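# 컵을 옮기는 동아리

남아프리카의 한 고등학교 과학관 2층, 오후 네 시가 되면 로봇 동아리 '벤터(Venter)'의 학생들이 모인다. 회원은 13명이다. 지도교사 아넬 음템부는 출석을 부른 뒤 곧바로 전날 기록부터 펼친다. 어느 동작에서 실패했는지, 누가 조종했는지, 다음에 무엇을 바꿀지가 한 줄씩 적혀 있다.

벤터의 올해 과제는 양팔 로봇으로 책상 위 물건을 정리하는 것이다. 11월에 열리는 지역 학생 대회 '소서(Soser)'의 종목이기도 하다. 참가 팀은 사람이 직접 조종한 동작을 모아 로봇에게 학습시키고, 대회장에서는 손을 떼고 결과를 지켜봐야 한다. 컵, 연필꽂이, 휴지 상자처럼 어느 교실에나 있는 물건이 쓰인다.

학생들이 지금까지 저장한 시연은 1,219개다. 이 가운데 230개는 학습에서 뺐다. 조종이 중간에 멈췄거나 컵을 너무 세게 쥔 기록들이다. 무엇을 뺄지는 2학년 만들라 푸리와 시즈웨 마쿠벨라가 정한다. 둘은 의견이 자주 갈린다. 푸리는 느린 동작도 남기자는 쪽이고, 마쿠벨라는 느린 동작이 섞이면 로봇이 컵 앞에서 머뭇거린다고 본다. 결론이 나지 않은 기록은 따로 폴더를 만들어 넣어 두었다.

컵은 다루기 쉬워 보이지만 학생들이 시간을 가장 많이 쓴 물건이다. 위가 넓고 아래가 좁아서 집게가 닿는 높이에 따라 미끄러지는 방향이 달라진다. 연필꽂이 같은 통에 컵을 세워 넣는 동작에서는 밑부분이 입구에 걸리는 일이 많았다. 학생들은 내려놓기 직전에 팔을 잠깐 멈추는 동작을 넣었고, 그 뒤로 시연을 다시 모았다.
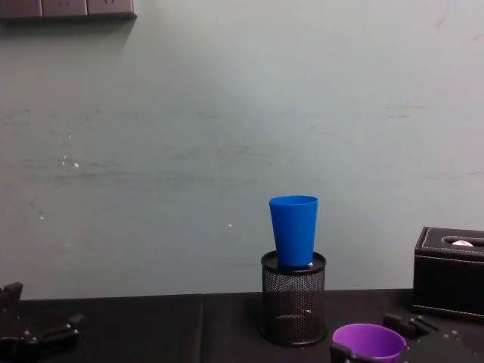 팔이 하나면 안 되는가? 대회 규정이 두 팔을 모두 쓰도록 정하고 있고, 한 팔이 물건을 놓는 동안 다른 팔이 다음 물건을 준비하면 제한 시간을 아낄 수 있다.

두 팔을 함께 움직이는 일은 조종하는 사람에게도 어렵다. 신입 회원은 한 팔로 컵을 들었다 놓는 연습부터 한다. 1학년 디네오 응코보는 처음 한 달 동안 왼팔만 맡았다. "오른팔을 보고 있으면 왼팔이 어디 있는지 잊어버려요. 지금도 가끔 부딪혀요." 응코보의 말이다. 팔끼리 부딪히면 그 시연은 바로 버리고, 처음 위치로 돌려놓은 뒤 다시 시작한다.

예산은 넉넉하지 않다. 집게 끝에 붙이는 고무는 학생들이 직접 잘라 쓰고, 부품이 고장 나면 졸업생 시부시소 판데르메르베가 와서 함께 고친다. 그는 벤터의 첫 회원이었고 지금은 정비 업체 푸무렌트(Pumurent)에서 일한다. 지난 학기에는 관절 모터를 교체하는 방법을 가르쳤다. 이제 간단한 교체는 학생들이 맡는다.

음템부 교사는 대회 성적을 목표로 적어 두지 않았다. 학기 말 평가에서 보는 것은 기록장이다. 실패한 이유를 다른 학생이 읽고 따라 할 수 있게 썼는지가 점수의 절반을 차지한다. 작년 기록장은 241쪽이었고, 신입 회원은 첫 주에 그것을 읽는다.

대회까지 남은 연습에서는 물건의 위치를 매번 바꾼다. 같은 자리에서만 배운 로봇은 컵이 조금만 옮겨져도 빈 곳을 잡기 때문이다. 연습은 오후 여섯 시에 끝나고, 마지막 조가 전원을 내린 뒤 그날의 기록을 적는다.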